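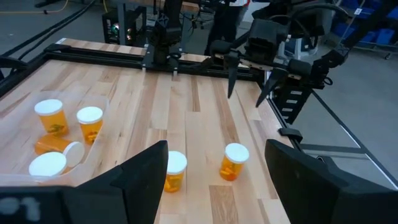 Left wrist camera, pill bottle trial, Nov 12, 2018.

The man from Koletti had brought his own coffee, and Dace Ķēniņš took that as a sign he meant to stay all day.

"It's a clean comparison," he said. "Same arms, same table, same bottles. You swap the fingers and run it again. The fingers do the talking."

Dace had been buying equipment for the Abubakar pharmacies long enough to have heard a conveyor, a label printer and a refrigerator door described as doing the talking. She set her bag on a stool and looked at the monitor. The wrist view showed the black fingers huge and dark at the bottom, with a bottle standing in the gap between them.

"Who sets the bottles out?" she asked.

"One of our guys."

"The same way each time?"

"More or less the same way."

She wrote down more or less.

Ifeanyi Briggs was at the controller with his sleeves pushed up. He was the only person in the building who worked for neither side. Abubakar paid him by the day to run the rig and keep his opinions out of it, and he had managed the first part well. He had spent most of July doing the same job with the Sanar fingers, which were softer and wider and squeaked when they closed. The results from Sanar ran to 200 pages. Dace had read them on a train and come away knowing a great deal about the squeak.

"Ready when you are," Ifeanyi said.

"Go ahead," said the man from Koletti, before she could answer.

The left arm came down over the bottle and closed. It lifted, swung to the clear tray and let go. The bottle rocked once and stayed up.

"There," said the man.

"There what?"

"Well, it did it."

"My nephew can do it," Dace said. "He's 4."

The arm did it again, and again after that. She watched the pills slide around inside the orange plastic and settle. On the sixth run the bottle went over in the tray and lay there with its cap on. The man from Koletti leaned in toward the screen as if he could stand it up by looking.

"That's placement," he said. "The grip was perfect. Placement is the arm."

"Whose arm is it?"

"Ruvby's. We only make the fingers."

"And when I called Ruvby last week about a dropped bottle, they told me it was the fingers."

Ifeanyi coughed into his elbow. It might have been a real cough.

They broke at noon. The man went out to the hallway to make a call, and she could hear him through the door, being cheerful at someone. Dace walked over to the rail and rested her hands on it.

"What's your number for today?" she said.

"You told me not to give you numbers until the end."

"I'm telling you different."

Ifeanyi scrolled back through the log. "Counting what they did here before you came, 2834 grasps on these fingers. That's since they bolted them on. The failure rate they'll quote you is very good."

"Why do you say it like that?"

He took his time. He had a habit of wiping the edge of the keyboard with his thumb when he was thinking, and there was a clean stripe along it now.

"If it misses and the operator stops it before it closes, it doesn't get logged as a grasp," he said. "It gets logged as a reset. I didn't set that up. It came with their software."

"How many resets?"

"I'd have to pull them out by hand."

"Did Sanar log it that way?"

"Sanar logged everything. That's why theirs looks worse."

She thought about the train, and the 200 pages, and how she had gotten off at her stop already fairly sure that Sanar was out of it. She had said so to her boss, too, in the parking lot, with some confidence. It annoyed her now to remember how good she had felt saying it.

"Can you run their fingers under the Sanar rules?" she said. "This afternoon?"

"I can log it any way you want. He won't like it."

"He brought his own coffee. He'll be all right."

The man from Koletti did not like it. He said that a reset was not a failure in any sense the industry would recognize. He said that a customer who changed the rules at lunch might want to think about what kind of partner she was looking for. Dace said she was looking for something that picked up bottles. Then she asked if she could set the table herself, and he looked at Ifeanyi, and Ifeanyi looked at the keyboard.

She put the bottles where a tired person would put them. She stood one too near another. She turned one so the edge of its label would meet the finger. She had worked behind a counter for 5 years before anyone gave her a budget, and she knew what a tray looked like at the end of a shift.

"That's not a realistic layout," the man said.

"Go ahead, Ifeanyi."

The arm came down. It stopped above the two bottles that stood close together, shifted a little to the left, and shifted back. The fingers opened as far as they would go. On the monitor they nearly filled the bottom of the picture, flat and black, and the bottle between them looked very small.

It closed on the cap, held for a second, and the bottle slipped out and knocked its neighbor down. The neighbor rolled until it hit the wall of the tray.

"Log it," said Dace.

"As what?" said Ifeanyi.

"As what it was."

He typed. The man from Koletti had stopped talking and was writing in a notebook of his own, fast, with his arm curled around the page. It was the first thing he had done all day that made her think he might know something about grippers.

"Again?" Ifeanyi asked.

She looked at the clock and then at the table. If this took until dark she would have to go back to Sanar, and apologize, and sit through the squeak a second time with an open mind. She didn't want to. She had not liked the Sanar people either.

"Again," she said, and reached over the rail to stand the bottles up.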